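How to Tame the Drawer of Cables You Swear You'll Need Someday

Posted 12 Oct 2025 by Caroline Kombo
Filed under: Home, Small Victories

Every house has one. Ours was the second drawer down in the kitchen, and for years it opened only if you slid a ruler in first and pressed on whatever was holding it shut. Inside was one solid object made of wire. I once pulled on a phone charger and got a phone charger, an extension lead, a string of patio lights and a fork.

I have since sorted that drawer, plus the box in the closet, plus the other box in the closet that I had been telling myself was "books." My method takes one afternoon and costs very little. It will not change your life, but you will be able to find the printer cable.

What you'll need

A clear floor or a big table
Masking tape and a pen that writes on it
Hook-and-loop ties, the kind sold on a roll
Zip-top bags, medium size
One box for cables that are leaving the house
A drink, for morale

Skip the twist ties from bread bags. They have a bit of wire in them, they poke you, and they undo themselves the minute you shut the drawer. My neighbor Rogelio Layug swears by rubber bands, and I have seen his rubber bands after one summer in the garage. They had become part of the cable.

Step 1: Dump everything out

All of it, from every drawer and box. If you do one drawer at a time you will simply move cables from the drawer you're doing to the drawer you'll do later. I know a man who has been doing that since he got married.

Don't sort while you dump. Don't stop to wonder what the gray one is for. You will meet the gray one again, several times, and you won't know then either.

Step 2: Untangle without pulling

Pulling makes knots. Find a plug, any plug, and push it backward through the mess the way it came. Shake the pile loosely as you go. Work from the ends in, and set each cable aside, stretched out, as it comes free.

If two cables have been together so long that they won't separate, leave them for last. Things loosen up once the rest of the pile is gone.

Step 3: Check for damage

Run each cable through your fingers from end to end. You're feeling for cracks, flat spots, and any place where the outer jacket has pulled away from the plug. Anything with bare wire showing goes straight in the leaving box. So does anything you have already fixed with tape, however proud of it you were.

Plugs get gummy from living in a drawer with cough drops. Wipe them with a dry cloth, and make sure nothing is plugged in at the other end while you do it. I mention this for the benefit of a relative who can read and knows who he is.

Step 4: Coil them properly

Most people wrap a cable around their hand and elbow like a sailor in a cartoon. It looks efficient. It also puts a twist in the cable with every turn, and the cable remembers.

The better way is called over-under, and stage crews have used it forever. Hold one end in your left hand. With your right, bring up a loop the size of a small plate and lay it in your left palm. For the next loop, turn your right wrist so the cable goes under itself, and lay that one down beside the first. Then a normal loop, then an under loop, and so on to the end. Each pair of turns cancels out its own twist, and later the whole thing throws out flat across the room.

You will get it wrong at first. I practiced on an old network cable in front of the television and made what I can only describe as a nest. By the end of the show I had it. If over-under defeats you completely, plain loose loops are fine for short cables. Just follow the bends the cable already has and don't yank it tight.

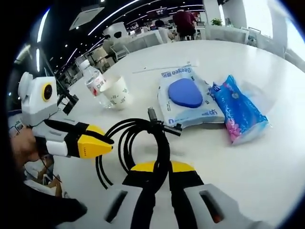

Black cable, coiled, with both plugs left where you can get at them.

Leave the two plug ends sticking out of the coil so you can tell what they are without undoing your work. Then put one tie around the whole bundle, snug but not strangling. A tie that leaves a dent is too tight.

Step 5: Label now, while you still know

Fold a strip of masking tape around the cable near one plug so it makes a little flag. Write what it belongs to. "Printer" is good. "Black USB" is not, as you will discover when you own a family of them.

For the cables you can't identify, write "mystery" and the month. Mine all say January. If a mystery cable gets through a full year with no one crying out for it, it goes. I kept a stubby power cord of this type through two apartments and a divorce. It belonged to a bread machine I had given away.

Step 6: Bag by job

Sort by what the cable does in your life. Charging goes in one bag, television things in another, computer things in a third. Put the bags upright in the drawer like file folders. Laid flat, they will slump into a heap and you'll be back where you started, only in plastic.

Power bricks are heavy and will drag everything else down, so give them their own bag. Extension leads don't belong in the drawer at all. Hang them on a hook.

Step 7: Let some go

Keep 2 of anything common. You do not need more, whatever the voice in your head says about guests. Many electronics stores and town recycling centers take old cables, so look yours up before you put anything in the trash.

I'll confess I kept one thing with no purpose at all, a very nice braided lead that fits nothing I own. It has its own bag. The label says "nice."

Comments

Iddrisu Abugri
Tried over-under on my garden hose. It works there too, though I got wet because I hadn't turned it off.

Kerubo Mutiso
How do you store the curly ones? Mine won't lie flat in a bag or anywhere else.

Caroline Kombo
Don't coil them, they've done it already. Fold in half, one tie in the middle, and hang it up next to the extension leads.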